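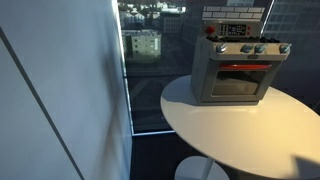

Figure 7.1 View over a city from a high window.

Chapter 7
Programmed Cell Death

Every tissue in the body loses cells. Some are damaged and burst. Others shut themselves down in an orderly way, using proteins that were already present in the cell. The second process is called apoptosis, and most of this chapter deals with it.

In apoptosis the cell shrinks, its DNA is cut into pieces, and the membrane bulges outward and pinches off small packets. Neighboring cells or macrophages take up the packets before their contents can leak. Necrosis looks different under the microscope. The cell swells, the membrane fails, and the tissue nearby often becomes inflamed.

The enzymes that do most of the cutting are caspases. They are made in an inactive form and must be switched on. Section 7.2 covers the two main routes, one starting at receptors on the cell surface and the other at the mitochondria. Section 7.3 turns to the Bcl-2 family, whose members can block or promote the mitochondrial route.

Students who need to review membrane structure should reread Chapter 3 first. The staining methods used in the lab exercise are described in the appendix by Sanne Baert and Arnel Cabrera.

This site uses cookies to remember your reading position. Accept | Manage settings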